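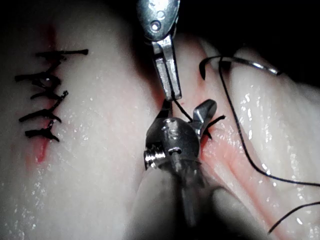

缝合机器人交接缝针时没松开钳口，会出什么事？

两只器械会同时拉住一根针，力顺着针和线传到组织上，轻则针被拉歪、线被扯松，重则把刚打好的结连同边缘组织一起撕开。Purnton外科机器人实训中心十二月碰上的就是这种情况，好在发生在练习用的组织上，没有病人，也没有人受伤。

**Purnton讯** 中心的自动缝合项目Manzano在一次连续试验中因器械故障停机，目前已经恢复低速运行。故障出在第756针，下午三点刚过，左侧持针器把弯针交给右侧器械时，控制软件已经记下“释放完成”，钳口却还咬着针。右侧器械按计划往外拉，两边较上了劲，保护停机在700毫秒之后才起作用。针孔旁边的组织被带出一道小口子，缝线没有断。

700毫秒！对普通人来说眨两下眼就过去了，对一台正在拉针的机器来说却长得惊人。项目组给自己定的要求比这严得多，所以当天下午就把两只机械臂锁住，器械原位不动，先拍照、导出日志，再用手动扳手把钳口打开。整个过程没有人急着重启，这一点很值得称赞：现场一旦被“先复位再说”破坏，后面的排查往往要多花好几倍力气。

Manzano是中心今年最让人期待的项目。它要做的事听起来简单，就是让两只带腕关节的器械在软件指挥下完成间断缝合：进针，出针，接针，绕线，打结，剪线，再挪到下一个位置。做过的人都知道这里头有多少讲究。针是弯的，得顺着弧度走；组织又软又滑，夹重了会伤，夹轻了会跑；黑色的缝线细得很，一反光就容易在图像里“消失”一小段。能把这一串动作连起来，并且一针接一针地做下去，本身就已经非常了不起。

这一轮试验原定做1,599针，中间只允许更换耗材，不允许改参数。前面的755针里也有过小毛病，比如线尾留得太长、结的位置偏到切口一侧，都属于记录在案、继续往下做的那一类。第756针是这一轮里头一次触发保护停机。

## 软件以为松开了

持针器由Tekier提供，控制软件由Engate负责。这两家和中心的工程组一起看了日志，很快就把时间线拼了出来。

交接开始时，右侧器械先夹住针身，软件检查右侧夹持力，达标。接着向左侧发出张开指令，驱动端的电机转到了规定角度，软件于是认定左侧已经松开，把状态切换到“拉针”。问题就在这一步：软件看的是电机转了多少，看不到钳口到底开了多少。电机和钳口之间隔着一段细钢索和几个小滑轮，平时两头基本同步，这一次电机转过去了，钢索的动作却没有全部传到前端。

拆检找到了原因。左侧持针器腕部的一只滑轮边缘积了一圈干硬的残留物，钢索在转弯处被卡了一下，张开动作少走了一截。残留物的成分还在化验，工程组倾向于认为是多次冲洗之后没有清干净的组织液和润滑剂混在一起，但正式报告里这一栏还空着，要等结果回来再填。

钢索本身也有轻微的伸长，尚在允许范围之内。单独看，它不会造成这次故障；和卡滞叠在一起，钳口的张开量就掉到了能放开针的最低限度以下。

中心随后调出了项目开始以来的3,850条交接记录，逐条重算左侧电机的电流曲线。这活儿枯燥得很，可是结果真叫人兴奋：在停机之前的几十次交接里，张开瞬间的电流峰值已经在慢慢抬高，曲线尾部还多出一个小小的台阶。也就是说，器械早就在“喊累”，数据里全都有，只是当时的报警规则没有去看这一段。

工程组把这条曲线贴在了操作间的墙上，旁边用红笔写着“看这里”。

## 那700毫秒去了哪里

钳口没松只是事情的一半，停得慢是另一半，也是安全上更要紧的一半。

按照原来的设计，系统有两道保护。第一道看器械受力，超过阈值就停；第二道看图像，发现组织位移异常就停。第一道保护为了避免误报，在打结收线的时候会放宽阈值，因为收线本来就需要用力。第756针的拉针动作紧跟在上一个收线流程的参数后面，放宽的阈值没有及时收回来，受力已经偏高，系统还在按收线的标准判断。

第二道保护倒是看出了不对劲。可图像这一路要连续几帧都确认异常才会发出停机请求，请求又要排在运动指令后面等待处理。几段延迟加在一起，就成了700毫秒。

这里有个细节，做机器人的读者应该会感兴趣。两道保护分别测试的时候，成绩都很好看。受力保护在台架上反应极快，图像保护在回放数据里也几乎没有漏报。把它们放进同一个流程，让阈值切换、指令排队和真实的器械摩擦一起发生，空档才露了出来。中心已经把这次的完整日志做成了一个固定的回归测试，今后每个软件版本都要先过这一关。

工程组还做了一次复现。他们换上一只备用持针器，在滑轮处人为加了一点阻力，让系统在空载状态下反复交接一根钝头弯针。卡滞出现之后，旧版软件果然照样进入拉针状态，新版软件则停在交接位置，提示操作员检查左侧器械。看到新版稳稳停住的那一刻，操作间里有人鼓起掌来！ 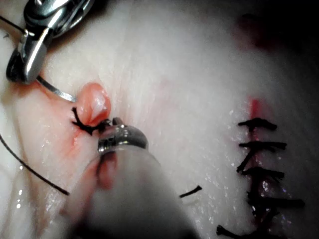 缝合这类任务的难处，在于出错的余地小，而且错误会一路往后传。针的姿态歪了一点，下一步出针的位置就会偏；出针偏了，结就会落在不该落的地方；旁边已经缝好的几针也可能跟着受力。所以Manzano的新流程把“确认”放得比“快”更靠前，宁可每一针多花一点时间，也要在交接前后把状态核实清楚。

眼下已经生效的改动有这些：

- 交接时，左侧张开之后先做一次极小幅度的退让动作，由受力变化判断针是否真正脱开，通过之后才允许右侧拉针。
- 收线用的宽松阈值在剪线结束时强制收回，不再沿用到下一针。
- 图像保护的停机请求改走独立通道，不和运动指令一起排队。
- 张开瞬间的电流峰值列入常规监测，连续抬高时在界面上显示黄色提示，由操作员决定是否换器械。
- 器械清洗后增加一次放大镜下的滑轮检查，并在器械卡上签字。

最后一条看着最不起眼，操作员们却最欢迎。以前清洗后的检查主要看钳口有没有缺口、开合顺不顺，手里一张一合，感觉没问题就放行。腕部的滑轮又小又深，光靠手感很难察觉到那一点点阻力。现在工作台上多了一盏环形灯和一只固定放大镜，检查一只器械花不了几分钟。

Tekier方面正在修改清洗说明，把腕部冲洗的角度和时间写得更具体，还会给中心寄来一批换了滑轮护圈的持针器试用。护圈能不能减少残留，要等用上一段时间再看。Engate则把阈值切换的逻辑整段重写，新版本已经装在中心的备用控制柜上，主控制柜等台架测试全部跑完再换。

## 恢复运行之后

试验在停机后分两步恢复。第一步只做手动操作，由操作员在主控台上完成进针和打结，软件在后台同步判断，但不发指令。这样可以拿人的动作去对照软件的判断，看它在哪些地方会误停，在哪些地方又太宽。头一天误停确实多了些，大部分集中在组织表面反光强的位置，图像把亮点的闪动当成了组织位移。调整之后，误停明显少了。

第二步恢复自动缝合，速度降到原来的一半，每次交接后停顿一下，由操作员按键放行。这么做当然慢，可中心里的人干劲十足，早上第一组还没做完，第二组的人就已经站在玻璃外面看了。第757针完成时，打结、剪线都很利落，结就落在该落的位置上。

原定的1,599针会继续做完，编号不清零。第756针在表格里保留原样，备注写的是“未完成，保护停机”。项目组也讨论过要不要从头再来，最后觉得接着做更有意义：软件已经变了，前后两段的数据会分开统计，放在同一张表里，谁都能看出改动前后差在哪里。

受损的那块组织已经取样留存，撕口的长度和深度由中心的评估小组另行测量。测量结果会和力的曲线对在一起，用来回答一个大家都很关心的问题：钳口没有松开的那段时间里，组织到底承受了多少？如果这个数能算准，以后的停机时限就可以按组织的承受能力来定，比凭经验拍一个数字踏实得多。

培训课程暂时没有受影响。中心的学员使用的是另一套主从操作台，器械由人手直接控制，不经过Manzano的自动交接程序。不过同型号的持针器已经全部做了一遍腕部检查，其中有两只的滑轮上也发现了轻微残留，当场送去重新清洗，开合测试合格后放回了器械架。

也有学员提出想看故障日志，中心很爽快地答应了，并且把它加进了下一期的课程。课上会先放钳口张开时的电流曲线，让学员自己找出从哪一次交接开始不正常，再打开拆下来的腕部，看看滑轮上的那圈残留。对刚接触手术机器人的人来说，这比任何一页安全须知都来得生动。操作台上手感顺滑、画面清楚，很容易让人忘掉器械里面还有钢索和滑轮在吃力地转弯，亲眼看过一次，以后拿起器械的手势都会不一样。

## 给同行的几点提醒

中心愿意把处理过程讲出来，也希望正在做类似项目的团队少走一段弯路。工程组整理了几条建议，这里摘录如下。

用驱动端的位置推断末端的状态时，最好再找一个独立的信号来核对。受力、图像、电流都可以，哪怕精度不高，也能在关键一步拦住错误的判断。双臂交接尤其如此，因为只要有一方的状态判断错了，另一方的每个动作都会变成拉扯。

阈值可以随动作切换，但每次放宽都要写明什么时候收回，并且在日志里留下一条记录。这次排查中，光是确认“当时用的究竟是哪一组阈值”就花了大半个晚上，原因是旧日志只记数值是否超限，没有记下当时的限值。新日志已经补上了这一项。

停机时间要按整条链路去测，从异常出现的那一刻算到机械臂真正静止为止。各个模块分别报出的反应时间，加起来未必等于实际的停机时间，中间还有排队、确认和机械惯性。

出了故障，器械先不要洗。Purnton的操作员把持针器连同针和线一起封存，滑轮上的残留才得以保留下来。要是当时顺手冲了一遍，拆开来多半什么都看不到，大家可能到现在还在软件里翻找。

化验结果出来后，中心会更新器械检查表，并在下一次项目开放日上演示新的交接流程。演示将使用备用控制柜，包括一次人为加阻力的卡滞测试，观众可以在玻璃外看到系统停在交接位置的全过程，也可以向操作员提问。主控制柜换装新版软件的时间尚未确定，在那之前，Manzano继续以半速运行，每一次交接都由操作员按键放行。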